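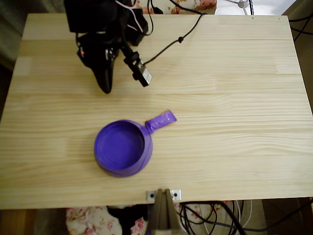
A purple toy saucepan on a pine tabletop.

Wilmer Muñoz has sold play kitchens for long enough to have heard every claim made for them, and he doesn't repeat many. I went to see him in October expecting a pitch for Sotelo, his line of pine play tables. What I got was closer to a complaint.

"People tell me the wood makes kids calmer," he said. "Show me the kid."

The table sells for $165. I asked what a parent gets for that. "A flat place to put a pan," he said, and then, after I waited, "Fine. It's real pine. It has knots. You can sand it when somebody goes at it with a marker."

I pointed out that a coffee table also holds a pan. He didn't argue. His own daughter, he said, cooked on the bottom stair for two years.

He was less easygoing about finish. Sotelo tops can be ordered bare, and the catalog calls this "natural living." Muñoz wrote that line himself and seems to regret it. "Bare pine stains. Put juice on it and you'll see." Then why sell it that way? "Customers ask."

Toy pans are another sore spot. He thinks most sets have too many pieces, and I agree, although his shop in Lornov still stocks the big ones. A child picks one pot, he said, and the rest goes under the couch.

So would he tell a customer to buy one saucepan and skip the table? He looked at the door.

"If they asked me straight," he said. "They usually ask about delivery."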